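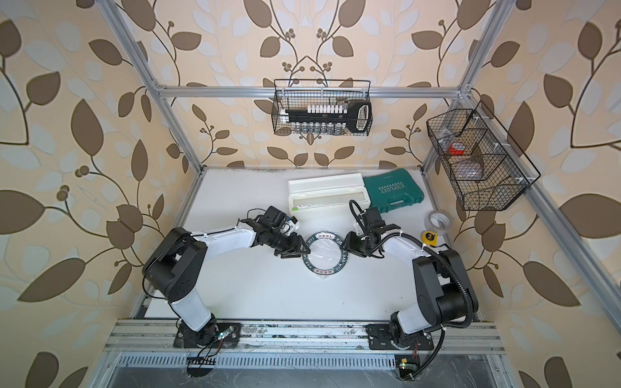
Ticket 534 has been sitting with me for a while, and I want to thank everybody in the Pruston office for being so patient about the wallpaper, the packing shelf and the mystery of the labels that won't stay stuck. I know it seems like a small thing next to a broken heater or a leaky sink, but when you're the one taping the same parcel for the third time, it isn't small at all! The original report came in on 3 Oct 2022 and said, in full, "tape lifts, wallpaper bubbling, please look." So I started with the wallpaper. The paper with the big brown and pale-blue leaves and the little clusters of berries goes across the back and along the sides, and the bubbling in the report was supposed to be down low, behind the white table. I went along it with the flat of my hand, and I found one soft spot about as wide as a coffee mug, near a corner. The rest felt firm to me.

Status: open, waiting on parts
Priority: low (raised to normal, see below)
Handled by: Wiroj Intarasuk
Location: Pruston, packing room

Step 1. Wallpaper. I slit the soft spot with a craft knife, worked a little Maksymiv paste in behind it with an old paintbrush and rolled it down gently. Please don't lean anything on it for a day or so. We bought the paper back in May and I still have most of a spare roll in my closet, so if it lifts again I can patch it and match the leaves up (they repeat, which is a blessing).

Step 2. Tape. I tried the clear packing tape on three surfaces: a plain carton, a glossy mailer and the tabletop. It held on the carton and the tabletop and peeled right off the mailer. I wiped the mailer with a dry cloth and tried again, and it held better, though I wouldn't send it across the country that way. The mailers are from the new Ultier order, 200 to a box, and they have a slippery finish the old ones didn't.

Step 3. The shelf. While I was in there I had a look at what we keep within reach.

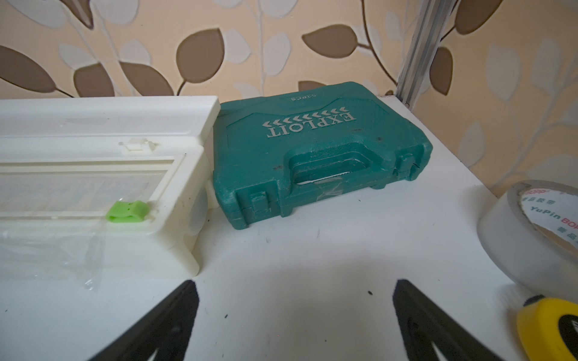 I'd like the tape and the film dispenser to stay on that shelf, please, and the tape measure too, as it's the one thing everybody asks me for. The green 53-piece case can live there as well, but it could use a good wipe. There's dust and specks all over the lid and a strip of old tape residue across the front, under the handle. Warm water and a drop of dish soap first, and if that doesn't shift it, a dab of cooking oil left on for ten minutes and then more soap. Keep the oil well away from the tape, or we'll be right back where we started!

Update from the front desk: still peeling on the mailers this morning, cartons fine. One parcel came back with its label half off.

Reply: thank you, that matches what I saw. I've raised the priority and asked Celer for a sample of their stronger tape, order number 186. Until it gets here, use cartons for anything heavy, and on the mailers run the tape all the way around so it sticks to itself.

Still to do: check the soft spot again, wipe the case, try the sample tape on a mailer. I'll leave the ticket open till then.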